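Skarnico presenta Skenum, su nueva gama de papel pintado lavable para cocinas y zonas de paso

La colección sustituye a la línea Kpodo y se distribuirá desde mayo en formato de rollo y de panel a medida

Skarnico, fabricante de revestimientos murales, anuncia el lanzamiento de Skenum, una gama de papel pintado sobre base no tejida destinada a cocinas, oficinas con zona de café, vestíbulos y otros espacios interiores expuestos a limpieza frecuente. El producto se fabrica en la planta de Brulomberg, cuya línea de impresión se ha adaptado durante el último ejercicio para trabajar con tintas al agua y una capa protectora mate aplicada en la misma pasada.

La base no tejida mantiene la estabilidad dimensional durante el encolado, de modo que el adhesivo se extiende directamente sobre la pared y las tiras se colocan en seco. El sistema elimina el tiempo de reposo del papel y facilita el ajuste del dibujo entre tiras contiguas, aspecto crítico en los motivos florales de gran formato. El raporte vertical es de 60 centímetros, con casado recto.
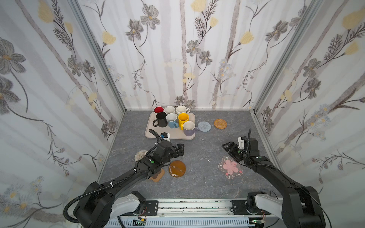 La capa protectora admite la limpieza con esponja húmeda y detergente neutro. En los ensayos internos del fabricante, las muestras soportaron hasta 3735 ciclos de frotado sin pérdida apreciable de tinta ni abrasión de la superficie. Skarnico desaconseja el uso de disolventes, productos clorados y estropajos abrasivos, así como la instalación en el interior de duchas o detrás de placas de cocción sin una protección rígida adicional.

El soporte debe estar seco, liso y exento de polvo. Sobre yeso nuevo o placa de yeso laminado se aplicará previamente una imprimación que regule la absorción. En paredes ya pintadas con esmalte se recomienda un lijado ligero y una prueba de adherencia en una zona poco visible. La temperatura ambiente durante la colocación no debe bajar de los 8 grados, y conviene mantener cerradas puertas y ventanas hasta el secado completo del adhesivo.

El encuentro con encimeras y rodapiés se resuelve dejando una holgura de 2 milímetros, que se sella con silicona neutra o se cubre con un perfil de remate. La documentación técnica incluye secciones constructivas para ambas soluciones — también para esquinas interiores y cantos vistos — y una tabla de compatibilidad con los adhesivos de uso habitual en el sector. 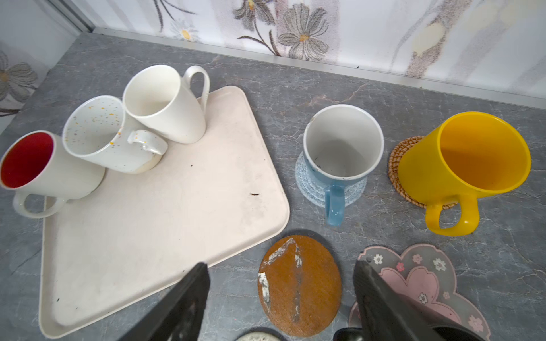 Papel pintado de motivo floral junto a una encimera gris con veteado blanco y un perfil metálico fino en la unión.

La línea Kpodo, sobre base de celulosa, dejará de fabricarse cuando se agoten las existencias. El servicio de reposición seguirá atendiendo pedidos de rollos sueltos de esa línea mientras haya material disponible del mismo lote. Los distribuidores que lo soliciten podrán sustituir los muestrarios de Kpodo por los de Skenum sin cargo.

Los paneles a medida se producen bajo pedido, previa entrega de un plano acotado de la pared con indicación de huecos y enchufes. Cada panel se suministra numerado según el orden de colocación e incluye un margen de recorte perimetral. Los pedidos de rollo se sirven desde almacén.

Las fichas técnicas, las instrucciones de colocación y las cartas de color están a disposición de distribuidores, instaladores y prescriptores a través del departamento comercial de Skarnico.

Sobre Skarnico

Skarnico diseña y fabrica revestimientos murales para uso residencial y terciario. Su actividad comprende la impresión, el acabado y el corte de papeles pintados, además del asesoramiento técnico a instaladores.

Contacto para medios: departamento de comunicación de Skarnico, planta de Brulomberg.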